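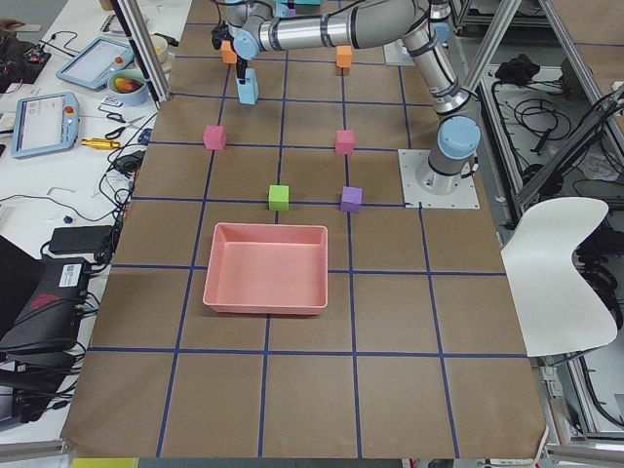
An arm over the block grid, Hullitz test room, Prirkdale

Operators wanted for gripper comparison trials
Hullitz, Prirkdale
Paid, part time, fixed term
Posted 4 Apr 2018

Hullitz is looking for people to run pick-and-place trials on the Ulero project. Ulero compares grippers and arm controllers on simple tabletop jobs. We have two controllers to compare, our current one and the Ķēniņš controller, and we want the numbers to come from people who did not write either of them.

You do not need a robotics background. You do need to be patient, keep a clean log and be comfortable working next to moving equipment after training.

What the work is

Each trial starts from a layout sheet. You put foam cubes on the taped grid as the sheet shows, set the tray in its place, load the program and start the run from the pendant. You watch the run and write down what happened to each cube: picked, missed, dropped, placed in the tray, placed outside it. Then you reset the table and go again.

A full set is 300 trials for each pairing of gripper and controller. No one person does a whole set. We split them so that every operator works with both controllers, and the order is drawn for you before you come in.
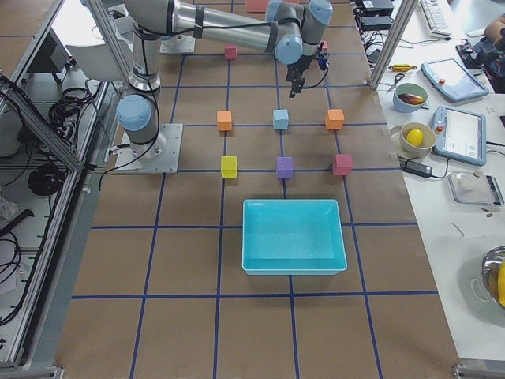

Resetting takes more of the shift than most people expect. A cube that starts off its mark can change the result, so the layout is checked against the sheet before every run and checked again by the second operator. If you both miss something and notice it later, mark the trial as void and write why. Void trials are normal and do not count against anyone.

You will also do some of the following:

Change gripper fingers between sets, using the torque values on the card
Check the tape grid and replace strips that have lifted
Check that cables on the arms are strapped down and clear of the joints
Save the camera recordings under the right trial number
Fill in a short form at the end of the shift on how each controller was to use

Two-arm trials

Part of the schedule uses both arms at one table. These runs are slower to set up and there are more ways for them to stop early. The main thing we want to know is how each controller behaves when the arms have to share space over the grid, and whether the wait times it picks are sensible.
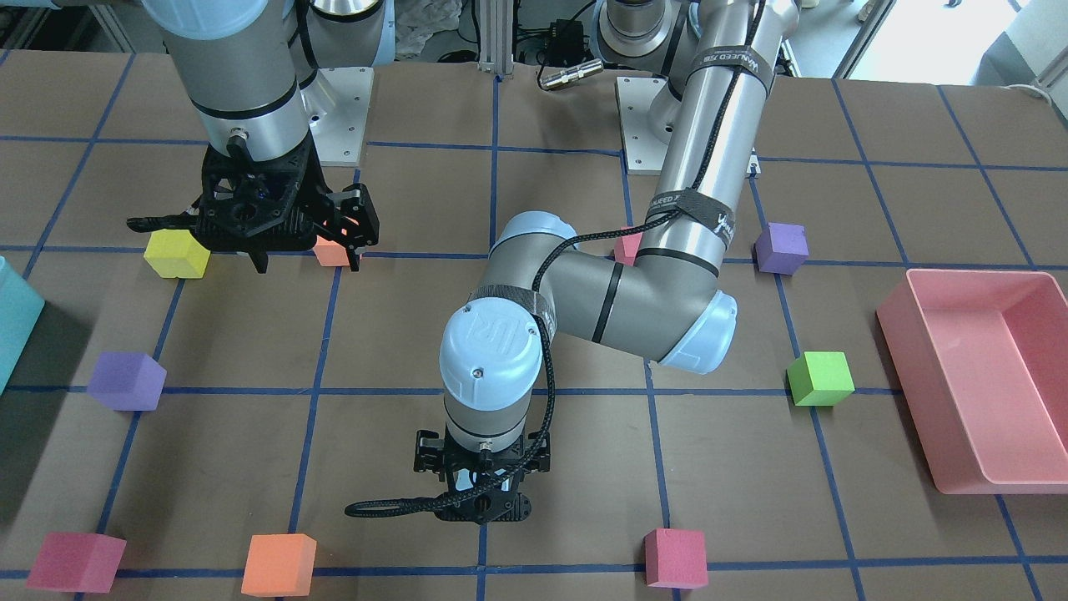 Two operators are always present for these, one on each pendant. Either of you can stop a run at any time for any reason. You will never be asked to explain a stop beyond one line in the log.

Hours and pay

Shifts are 4 hours, morning or afternoon, Monday through Friday. We ask for at least 2 shifts a week until the sets are finished. We have 8 places. Pay is hourly, the same rate for all operators, and training is paid at the full rate. The rate is in the information pack, along with the building address and bus routes.

Who can apply

You must be 18 or older and able to stand for most of a shift, with sitting breaks. You must be able to read the status text on a pendant screen and reach across a work table. Tell us if you need something changed in the setup and we will see what can be done. Glasses are fine. Long hair has to be tied back, and loose sleeves and lanyards stay outside the work area.

Experience in lab work, assembly, inspection or packing is useful. If you have worked for a supplier of robot grippers in the past year, say so in your application. It may mean we place you on the controller sets only.
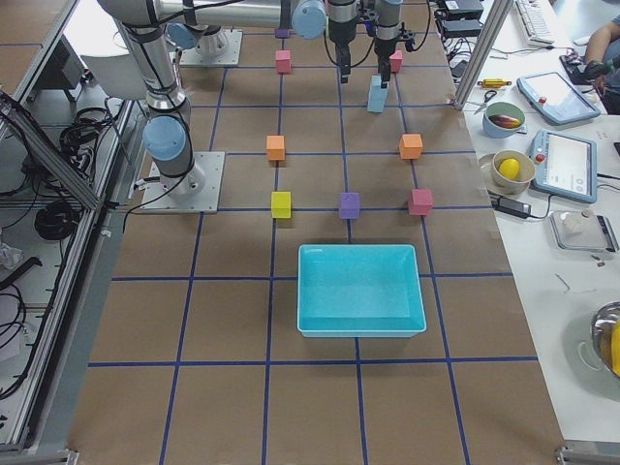
Training takes one shift. It covers the stop buttons, the reach of each arm, how to jog an arm at low speed, how to clear a cube from the fingers and how to fill in the log. At the end you run a short practice set with a trainer beside you. If you decide at that point that the work is not for you, you are still paid for the shift.

How to apply

Send a short letter and a resume through the form on the Hullitz careers page and put "Ulero operator" in the subject box. Tell us which shifts you can work and the earliest day you can start. Applications are read as they come in, and we plan to begin training before the end of April.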